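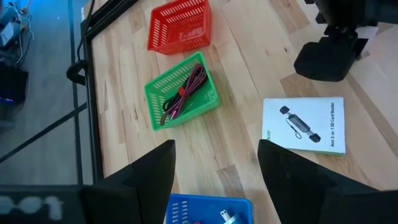 Ticket 65: left arm lands short when we play back a hand-guided demo
Opened by: Branwen Parri, Trencombe
Product: Medier teach kit, two arms
Status: waiting on customer

Hi all, me again, sorry! We're teaching the pair to sort small bits between coloured baskets, and the left arm has started misbehaving. If I drive it with the remote handles it goes exactly where I want. If I hold the arm and walk it through the same move, then press play, it stops short of the basket and closes on nothing. The right arm is fine both ways, which is what's driving me mad.

Tried so far:
- restarted the controller and both arms
- re-ran the homing routine, left arm only, then both
- swapped the handles over (no change)
- recorded a fresh demo with the speed turned right down. Slightly better, still short 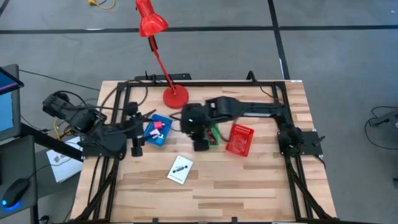 I've also deleted the old demos in case it was picking up a stale one, and Naledi had a go in case it was just my heavy hands. She got the same thing – 17 of her 21 playbacks missed. Log attached.

Reply from Thirumalai Reddy, Medier support
Thanks Branwen, the log helps a lot. Your left arm is in guide mode with the payload set to zero, so it sags a touch when you let go and the saved points come out wrong. Please set the gripper weight under Arm > Tool, then record again. Could you also check whether anything on the table has been moved or raised between recording and playback?

Branwen Parri
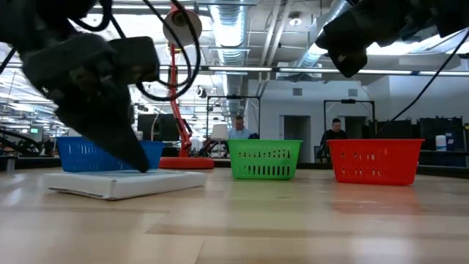
Payload is in now and the reach is much better, hooray! What's left is a height problem, and I think your second question has found it. The blue basket is up on a flat white pad and the green and red ones are straight on the wood, so the gripper comes down with its fingertip on the blue rim. My demo was recorded with no pad under anything. I'll take it out, do the blue basket again from scratch and run the whole set at 100 per cent speed. Please keep the ticket open till I've sent you the new log.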